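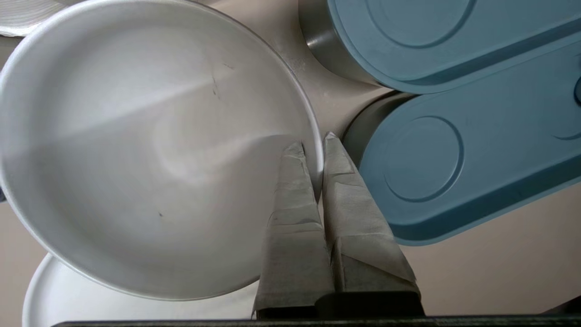 The Wuvmont loop climbs 1425 feet from the north trailhead, nearly all of it before the second creek crossing. I hiked it clockwise with Marisol Ventura on Thursday, May 22, 2025. Clockwise puts the steep grade on packed dirt and leaves the loose rock for the descent. Poles helped on the way down.

The lot holds few cars and the gate opens at dawn. Water is available at the trailhead and nowhere else. I carried 2 liters and finished both at the Mirkorik overlook, where the trail tops out at 2926 feet. The county map rounds this to 3000, and so does the sign.
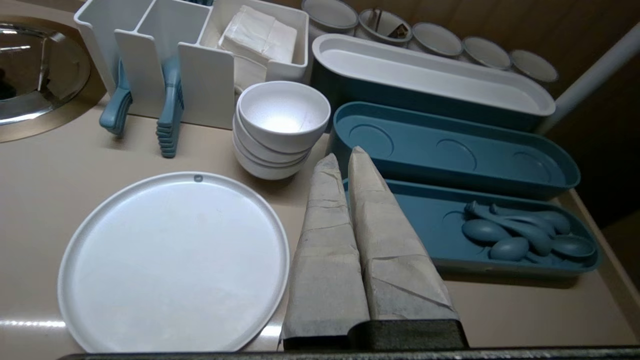
Countertop by the sink, with the utensil caddy and napkins.

From the overlook the path follows the ridge west. Blazes are blue and spaced well, except at the Villalobos junction, where the correct branch is the narrow one on the left. The wide branch is an old logging road and ends at a locked gate.

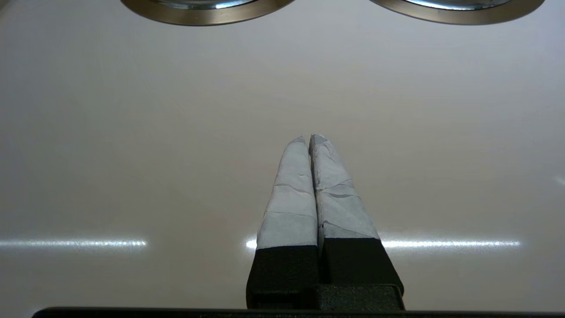 Filed under: Day Hikes, Trail Conditions

Leobardo Ponce walked the same loop in January and reported ice on the upper switchbacks. They were dry for us. Two trees are down across the ridge section, both low enough to step over.

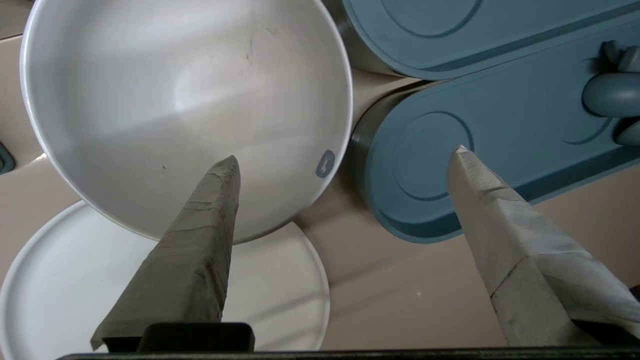 The Fovent spur adds a short out-and-back to a waterfall. Flow was weak, and the last stretch is overgrown enough to call for long pants. We skipped the final ledge and were back at the car by early afternoon.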